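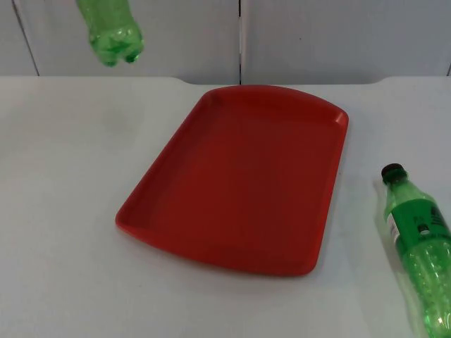 Trays and Bottles at Korkley

Welcome back to the gallery, and thank you for all the kind notes about the November page! We have been sorting the odds and ends at our Korkley workroom again, and I do love a bright red tray on a pale table – it cheers up the whole business of dealing with empties.

Red tray, green bottles. The rounded corners and low rim are what I like best, and the green looks so festive next to it.

More to come once the Niven shelves are done – there are 200 jars over there still waiting for a wipe.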